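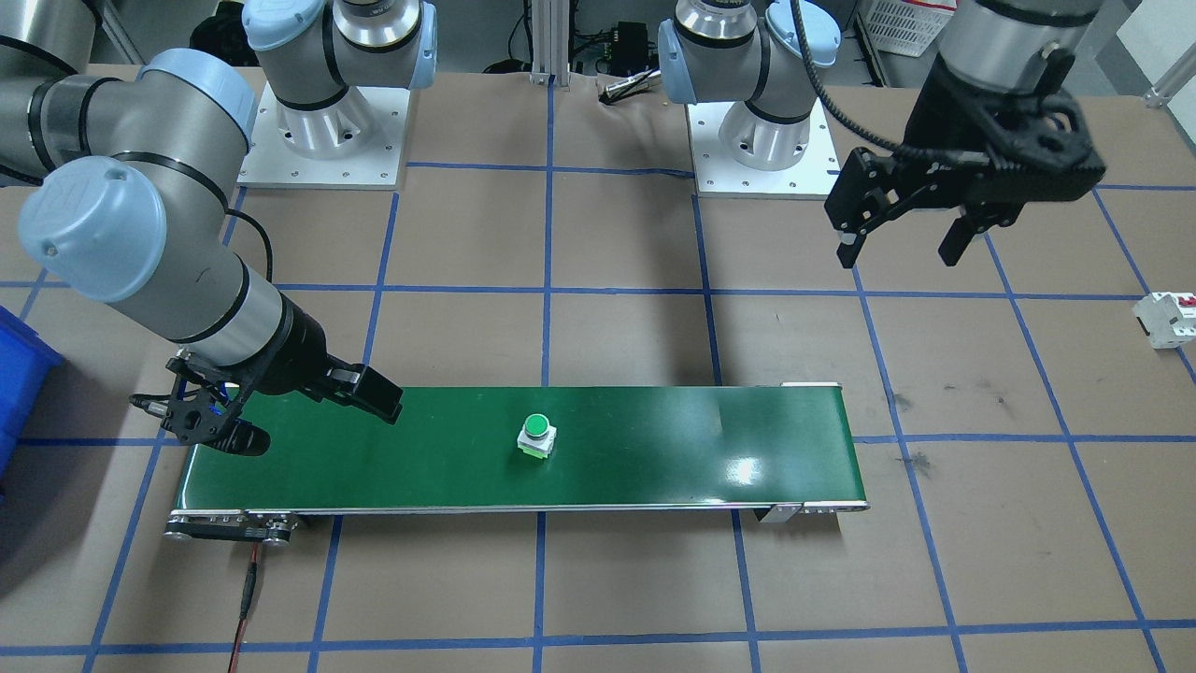

# 小型输送带的清洁和张紧调整

我们在 Centhorpe 车间用的是一条长的输送带,带面深绿色,比较亮,两边是银色的铝边。这篇文章写给第一次负责保养它的人。中文不是我的母语,有些零件的叫法可能和你们平时说的不一样,我尽量写清楚。

整个过程需要60分钟,其中有一段时间是在等带面干。建议上午做,下午就可以用。

## 准备

- 不掉毛的软布,2块,一块湿用,一块干用
- 中性清洁剂,用水稀释
- 软毛刷,旧牙刷也可以
- 内六角扳手一套
- 钢尺
- 记号笔和保养记录本

不要用酒精和丙酮擦带面。我以前用过一次酒精,擦过的地方变得发白,后来怎么擦都不亮了。

## 第一步:断电,清空带面

先把输送带停下来,再断开电源。只按停止键是不够的,插头要拔下来,放在自己看得见的地方。

然后把带面上的小零件拿走。按钮开关这一类东西请连底座一起拿,不要捏着圆形的按钮帽提起来,帽子有时候会松。拿下来的零件放进托盘,托盘上写好批次。Lustgate 那边送来的件和 Salinas 送来的件外形很像,混在一起以后很难分开。

## 第二步:看带面

擦之前先看。把灯放低,从侧面照过去,眼睛也放低一点,慢慢移动。正对着灯的时候,反光的地方是一片白色,什么都看不到,所以每一段都要换两三个角度。

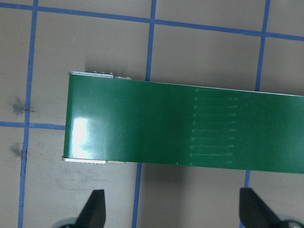

需要注意的是细的横纹、小点和颜色深浅不一样的地方。用手指轻轻摸一下:如果摸不出来,一般只是印子,擦一擦再看;如果指甲能卡住,就是划伤,请用记号笔在旁边的铝边上做一个记号,不要画在带面上。靠近金属边的位置也要看,灰尘和碎屑喜欢停在那里。

## 第三步:清洁

1. 用软毛刷把两边缝里的碎屑往外刷,不要往里面推。
2. 湿布拧到不滴水,沿着带子的长方向擦。来回画圈会留下水印。
3. 用手慢慢转动带子,让下面的一段转上来,继续擦。
4. 滚轮端面和侧板上的螺丝用干布擦,这里不要用水。
5. 用干布把带面再擦一遍,然后等12分钟。

滚轮上如果有粘的东西,可以用塑料片刮。金属刀片请不要用,哪怕只刮一下。

## 第四步:检查张紧和跑偏

在带子中间轻轻往上提,带面应该能离开底板一点点,放手以后马上回去。如果提起来很松,就要张紧;如果几乎提不动,说明太紧,电机会很累。

调整螺丝在端部的两侧。每次只拧四分之一圈,左边拧多少,右边也拧多少。拧完用钢尺量一下带子到两侧铝边的距离,两边应该差不多。

接上电源,用最低速度空转。这时候手和袖子都要离开滚轮。看带子往哪一边走:往左边跑,就把左边稍微拧紧;往右边跑,就拧紧右边。拧之前请再断一次电,每一次都要断,我知道这样很麻烦。拧一次,转几分钟,再看。跑偏的反应比较慢,刚拧完就下结论,常常会调过头。

## 第五步:记录

在保养本上写月份、运行小时数、带面的情况和拧了多少圈。上次我写的是:“四月,3,839小时,靠近端部有一条浅划痕,左右各紧四分之一圈。”这样写就够了,下一个人能看懂。

## 常见问题

**擦完以后零件容易滑。** 多半是清洁剂没有擦干净。用清水湿布再擦一遍,然后擦干。

**空转的时候有“嗒嗒”的声音。** 先看接头处有没有翘起来,再看滚轮里有没有夹着碎屑。两个都没有问题的话,检查侧板螺丝。

**换带子找谁?** 我们的备用带放在 Sonititz 的货架上,领之前先量宽度和周长。旧带子拆下来不要马上扔,留着和新的比一比长度。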